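Muteo Two-Arm Club Kit

For school clubs, evening classes and student teams

Muteo grew out of an after-school robotics club in Valtley, and we still think of it as a club kit first and a product second. Irena Ziółkowski had a room full of keen students, one tired robot arm and a long waiting list to use it, and she wanted something two or three young people could work on together without anyone standing at the back with their hands in their pockets. She and Cameron Rankin built the first pair of arms over one very warm August, and most of what they learned that month (including what they learned the hard way!) is still in the kit we ship today.

What you get is a matched pair of arms with grippers, the controllers and cables to run them, a printed workbook and access to our lesson files. The workbook has 8 projects, and they get harder as you go. The first is simply passing a foam block from one hand to the other, which sounds like nothing until you watch a team of thirteen-year-olds argue over who should let go first. By the middle of the book, students are working with cloth, and this is where most clubs tell us they end up spending the best part of a semester.

Cloth is a wonderful teacher. A block stays the shape it was when you picked it up, but a towel sags, slides and bunches, and both arms have to agree on how hard to pull. Pull too little and the middle droops; pull too much and a corner slips out of the fingers.
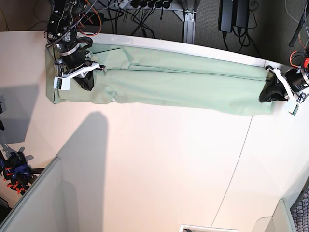
We suggest starting with a plain, light-colored cloth on a plain table, and letting students move the arms slowly by hand control before they write any code at all. Once they have a feel for it, they can record their moves, play them back, and start asking why the fifth try went differently from the fourth. A club that meets once a week can happily stay on this project for a month or more, and please don't hurry them — the notebooks they keep here are usually the ones they bring to competitions.

Speaking of competitions, the kit is set up for the Haldane Student Challenge, where teams fold, sort and stack against the clock. The Haldane practice tasks are included in the lesson files, along with score sheets and a short guide for first-time coaches, which Cameron wrote after his own first year of coaching and which is kinder than he was to himself at the time.

In the details

Arms: two, sold as a matched pair
Lift per gripper: up to 800 grams
Cable set: included
Workbook: printed, spiral bound, 8 projects
Spare finger pads: one set included

Price: $4,000 for the full kit
Add-on: Stovby rolling stand, $960

The Stovby stand is optional. Plenty of clubs bolt the arms to whatever sturdy frame they already have, and that works very well, but if you share a room with the chess club and have to clear out every evening, the wheels are worth having.

If you aren't sure whether the kit suits your group, write to us and tell us a little about your students, how old they are and how often you meet. Irena reads the club mail herself and likes a long letter.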